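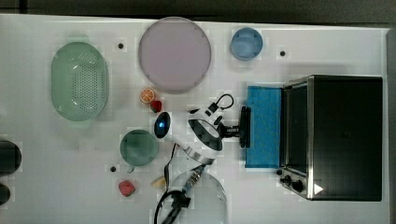 Green colander, pink plate, blue bowl.

Tuesday, 7.40 pm

Second pass at the hard water problem. The kettle has been furring up again since the start of December and the glasses come off the rack with a grey bloom on them. I put a Skitura softening cartridge under the sink in the autumn, so one or the other of us is not doing our job.

Tested the cold tap with drops. Colour changed at 12, which on this kit's chart is still in the "hard" band. Repeated with a clean tube, same result. Tested the outside tap, which bypasses the cartridge: also 12. So the cartridge is doing nothing at all, and may have been doing nothing for weeks.

The leaflet rates it at 2,254 litres. I had assumed this would last the two of us well into spring. I had not allowed for the dishwasher, which I plumbed off the same branch in a moment of tidiness. It has a softener of its own and does not need the feed. Must move the tee to the upstream side. Fitting is 15 mm compression, olives in the blue tin, isolating valve is stiff and wants a quarter turn past where it feels shut.

Descaled the kettle with citric acid. 100 g to 700 ml of hot water, left until the fizzing stopped, rinsed three times. The element plate came up clean except for a brown ring at the weld. A second dose did not shift it. I suspect it is staining and not scale, and have left it alone.

Rang Barnabás Vida about the spare housing. He says the Marinho one takes the same thread but has a deeper bowl, so it would foul the waste pipe unless the bracket goes up by the thickness of a hand. He has run a Bonier cartridge at his place for two years and changes it when the tea starts to get a skin. I would prefer a meter. Nostau make an inline one with a reset button, battery included, and I have written the part number on the cupboard door in pencil.

Still to do: drain the housing, check the O-ring for flats, silicone grease (the tube in the hall drawer has split). Test again at the kitchen tap after the swap and write the number down this time.

Bed early. Left knee bad from kneeling on the tiles.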